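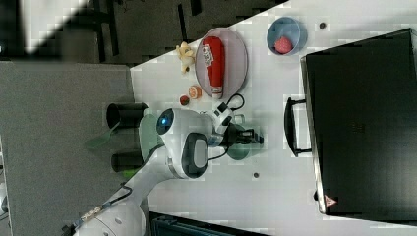 3. Preparar la demostración para la jornada de puertas abiertas

Yo la monto siempre igual, y el 25 de marzo de 2022, en la visita a Basholm, me funcionó de maravilla (¡vinieron hasta los de Favedton!).

1. Despeja el alcance del brazo y coloca el plato y el cuenco.
2. Reparte los objetos: el bote de kétchup, el peluche, las frutas. No hace falta medir nada.
3. Abre el programa Simon y carga la rutina 172.
4. Haz una pasada lenta con la pinza vacía – yo suelo hacer 2 – y mira que el cable no se enganche.
5. Deja pasar a la gente y pulsa Iniciar.

Nota: si Simon muestra el aviso 918, vuelve a la posición de inicio y repite el paso 3.

Precaución: con el brazo en marcha, las manos fuera de la mesa. Los niños se lanzan a por el peluche, así que ten siempre a mano la parada de emergencia.

Para guardar el equipo, sigue en el apartado 4.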